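Chapter 3
The Snack Basket and Other Small Stores

Almost every home has one somewhere: a basket, a bowl or a deep drawer where the packages end up after the shopping has been put away. It may live on the counter or on top of the refrigerator, and people who can't find their own car keys will walk to it in the dark. We begin our study of household storage with this humble spot (rather than the pantry, which gets a chapter to itself) and I hope you'll grow as fond of it as I have.
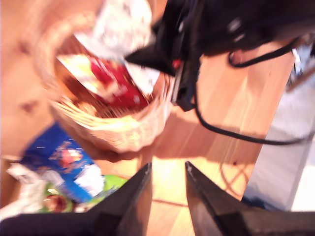 Figure 3.1 A woven basket with packages inside, among them a red one and a yellow and white one.

An open basket asks very little of anybody. There is no lid to lift and no label to read, and you can drop a thing in as you pass. The trouble is that whatever goes in last sits on top, so the older packages sink and are forgotten! When the Meltcombe household survey looked into 141 kitchens, nearly 1,029 packages were listed, and a good many of them had slipped out of sight under newer ones.

In this chapter we'll look first at how such a basket fills up over a week, and then at 2 simple ways of sorting it, by date and by kind. Before you read on, go and empty a basket or drawer of your own onto the table, and keep your notes handy for the exercise in Section 3.2.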